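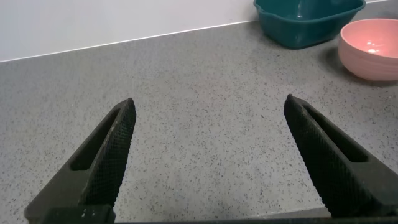
I started Brurkley because I wanted to make drinks and ices for people, and I was tired of doing it on two square feet of kitchen. My name is Renu Tripathi, and if you've bought a jar or a bottle from us you've probably had a note from me in the box (sorry about the handwriting). We're a small kitchen school and a small maker of fruit syrups, both under one roof, and most of what we do happens on plain counters with very plain equipment. The teal basin and the pink bowl at the back of the gray speckled counter are a fair sample of what we own. I do love a speckled counter! It's easy on the eyes at the end of a long day of peeling, and I spent weeks with a stack of little sample squares before I picked one.

How we got going

My first batches were made at home and sold to neighbors, then to their cousins, then to a coffee shop called Stutell that wanted a ginger syrup and didn't mind that my labels were crooked. Sevim Sönmez was working the counter there. She tasted the ginger, told me it needed more lemon, and she was right, so I asked her to come in with me. We signed the lease on the McPhee building one August, in terrible heat, with no fans and one folding chair between us. The kitchen was painted white the first week and has stayed that way.

The classes came later. People kept asking Sevim how she got her cordials so clear (patience and a very fine cloth, that's the whole secret) and we thought, well, come over and we'll show you. The first class had more people than aprons. Now we take 31 students a season in small groups, and the season fills up pretty fast, so do write early if you want a spot.

What we make

Lemon ginger, sour orange, mango with black salt, and a plum one called Malia that only comes out when the plums are good. Malia is the one people write to us about. Some years there are 131 bottles of it, some years there are none at all, and we don't hold any back for friends, so please stop asking, Kamlesh.

That would be Kamlesh Tiwari, who does our buying. He's at the fruit market before I'm awake. Mohit Sachdeva runs the bottling and keeps the batch book, and he'll happily tell you what went into any bottle you've bought from us if you send him the number on the back. Bhupendra Malhotra teaches the evening classes with Sevim. He also fixes the sink.

How we work

We measure by eye as little as we can. I learned to cook from people who poured straight from the pot, and I still cook dinner that way, but a syrup is fussy and you want the same thing twice. So everything gets a bowl of its own and liquids go in a clear jug, where you can check the level by bending down and looking at it from the side - please do bend down, Bhupendra will catch you if you don't. 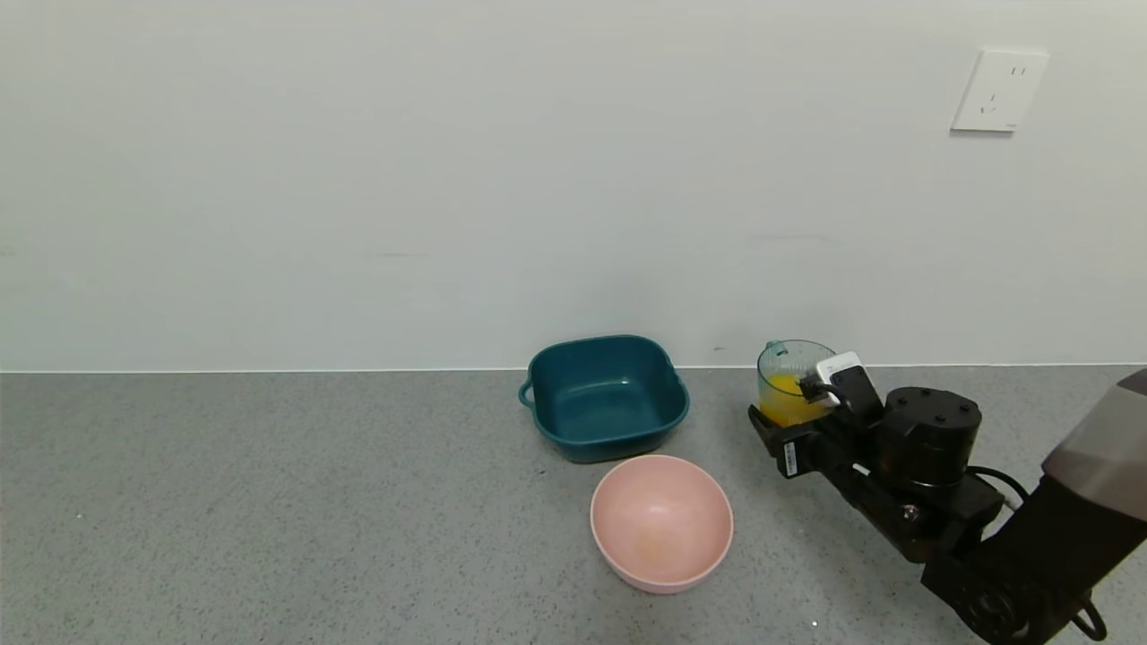

Bowl, basin and measuring jug on the back counter.

Most of our bowls and basins are different colors, and new students tend to ask which one is for what. There isn't a grand system. Pick one, keep it for the whole recipe, wash it, put it back. We like square basins because they sit flat against the wall and leave you room in front, and deep round bowls because you can whisk in them without wearing your lunch. If you're setting up at home, you don't need to buy anything fancy. A couple of bowls and one jug you can see through will get you through our entire beginner course.

Classes run 60 minutes for beginners and twice that for the preserving course. You'll go home with whatever you made, so bring a bag that stands up on its own. Kids are welcome with a grown-up.

Finding us

We're upstairs in the McPhee building, suite 3235, and the door sticks, so push. The shop shelf is just inside on the left and the classroom is straight through. Email is better than the phone, which none of us can hear over the blender.

Page last updated 12/22/22 by Renu, with Mohit correcting my spelling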